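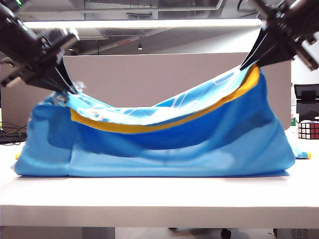 A light blue garment on a white table.

Horberg clothing exchange moves to Vanags Street

The Horberg clothing exchange will reopen Friday in its new space on Vanags Street, next door to the Sustell hardware store. It has been closed for two weeks during the move.

The exchange opened in 2003 in the basement of the old Plurklow school and stayed there until the building was sold in the fall. The new space is on the ground floor and has a ramp at the side entrance, along with a small parking lot shared with the hardware store.

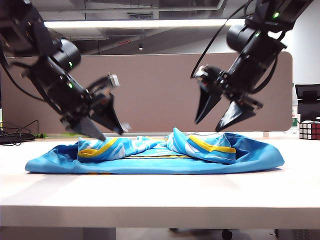 Visitors can bring in clean clothes and take home the same number of items. Sports clothing is the section that runs short most often, especially in the weeks before the spring season, and the exchange is asking families to look through closets for outgrown jerseys, shorts and warmup jackets. Cleats and shin guards are also welcome. Helmets and mouth guards are not accepted.

The annual household membership goes up from 12 dollars to 14 dollars with the move. Cards bought under the old rate stay good until they expire. People without a membership can still swap on Fridays at no charge. 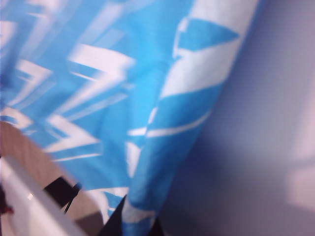
Hours and drop-off

The exchange is open Tuesday through Friday from 2 to 6 p.m. and Saturday mornings from 9 to noon. Drop-offs are taken at the side entrance during open hours only. Bags left outside the old school will not be picked up.

Bus 95 stops at the corner of Vanags and Mill.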